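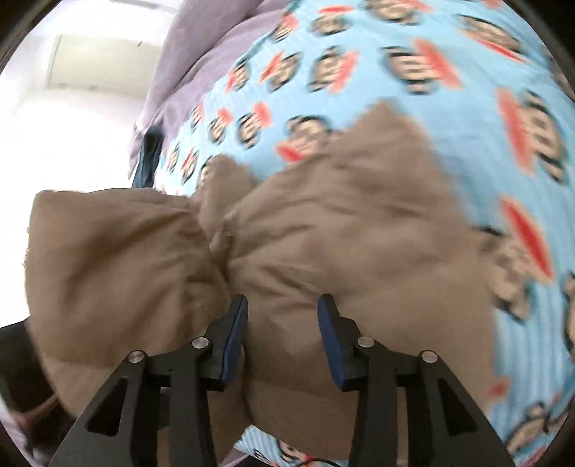

Kiprono Masanja wrote to us in January: may plain cloths and children's printed fabrics go into the same bag, or must they be sorted at home first? They may share a bag. The full answer is given under Preparing your bag, together with replies to the other questions most often put to the Shirima Household Linen Service.

Shirima Household Linen Service
Frequently asked questions
Page last revised: Mar 21, 2024

General

Who may use the service?
Any household holding a Shirima card may use the service. Cards are issued at the Adum counter on production of proof of address. One card covers everyone living at the same address, including children and lodgers. Childminders who work from home should apply for a separate card.

What may be brought in?
We accept bedding, blankets, throws, curtains without hooks, towels, tablecloths and lengths of uncut fabric. Plush and fleece items are accepted. Clothing is not accepted at Adum but may be taken to the Ruva counter, which has its own form and its own charges.

What is not accepted?
We cannot accept pillows, mattresses, rugs with a rubber backing, electric blankets, or anything that has been in contact with paint, fuel or solvent. Items found to be unsuitable are returned unwashed and the charge for the bag is refunded.

Preparing your bag

Do I need to fold my items?
No. Items may be placed in the bag unfolded and will be shaken out at the sorting table. We do ask that large pieces are not knotted or rolled tightly around smaller ones, as small items are easily missed. Duvet covers should be turned inside out and their corners emptied.

May plain and printed fabrics go in the same bag?
Yes. Sorting by colour and by type of cloth is done by our staff. Plain browns and other dark shades are washed apart from pale blues, creams and whites. If you know that an item loses colour, please tie a red tag to it. Tags are available free of charge at both counters.

How should plush blankets be packed?
Please place them at the top of the bag. A long pile flattens under weight, and although most of it recovers in the dryer, deep creases can remain visible for some time. Plush items are washed on a cool setting and dried on low heat unless the label states otherwise.

How much may one bag hold?
The limit is 10 kg for each bag. Bags are weighed at the counter. If a bag is over the limit you will be offered a second one at the ordinary charge, or you may take some items home.

Should I remove the care labels?
Please leave them in place. Where a label is missing or can no longer be read, the item is treated as delicate. It will be washed cool and dried flat, and may take longer to come back to you.

Children's bedding

Will printed patterns fade?
Some loss of colour is to be expected in any printed cotton over the years. To slow it down, we turn printed covers inside out where their shape allows and do not use bleach on them. Prints on the surface of the cloth, which can be felt as a slightly raised layer, are more easily damaged than dyed patterns. We do not iron directly over them.

Can you use a different detergent for a child with sensitive skin?
Yes. Ask for Wash 4 when handing in the bag. This is a wash with no perfume and no softener, followed by a second rinse. The whole bag must be washed in this way, so please keep those items separate from the rest of the household's laundry.

My child cannot sleep without a particular blanket. Is there a quicker service?
Single blankets handed in at Adum before noon can usually be returned the same day. The item must be entered on the short form and marked as a single piece – please tell the member of staff at the counter, as single pieces placed inside a full bag cannot be traced until the bag is opened.

Creases and folding

Are items ironed?
Sheets, pillowcases, tablecloths and curtains are pressed. Blankets, throws and towels are folded only. Plain, smooth cloths are pressed on request and should be listed on the form under Additional finishing.

An item was returned with a hard crease down the middle. What can be done?
This can happen when a large piece has been folded before it has cooled. Hang it over a wide rail overnight. If the crease is still there, bring the item back within 34 days with your receipt and it will be pressed again without charge.

How should I store items once they are home?
Keep them in a dry cupboard with a little space between the piles. Heavy blankets are best kept on the lowest shelf. Items to be stored over the summer should be refolded once along different lines, which keeps the cloth from weakening at the folds. We do not recommend plastic bags for cotton – a clean pillowcase is a suitable cover.

Collection and enquiries

When will my bag be ready?
Bags are normally ready on the third working day. You will receive a text message from Hitedeo, the booking system used by both counters. Please do not reply to the message, as replies are not read.

Can someone else collect for me?
Yes, provided that they bring your receipt. Without a receipt, we can release a bag only to the cardholder.

What happens to items that are not collected?
They are kept on the shelves for two months, and a reminder is sent halfway through. After that they are offered to local nurseries or, if worn, cut down for cleaning cloths.

Something is missing from my bag. Whom should I contact?
Telephone extension 612 or speak to either counter, giving the number on your receipt and a short description of the item: its colour, its approximate size and any print or trim. Untagged items found in the machines are held at Ruva and may be viewed on request.

How do I make a complaint?
Complaints should be made in writing and handed in at either counter or sent by post to the Adum address. An acknowledgement is sent within four working days. Please keep the item concerned, unwashed, until you have received a full reply.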